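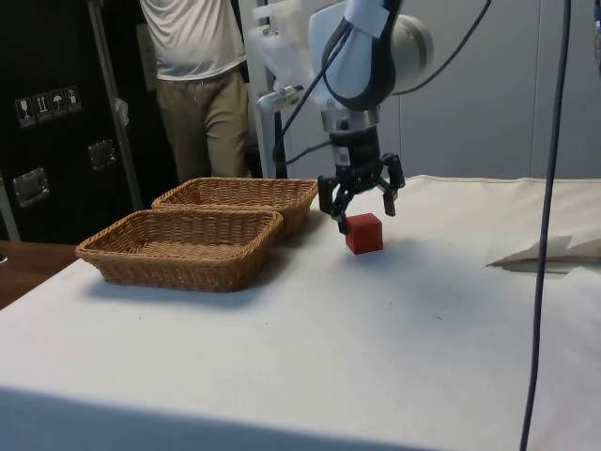

Corina Onu asked me at the door how often we regrease the gripper linkages. Great place to start! Every 3,000 cycles – and we check the exposed screws at the same time.

Next, cables. Leave slack at the wrist, then jog every joint slowly through its range and watch the loops. I love this bit, you learn so much about the arm.

Fingertips: Silviu swaps them in pairs. Re-zero the opening after, 2 test picks on the cube, then log it.

Pause for questions. Then Forimside cell.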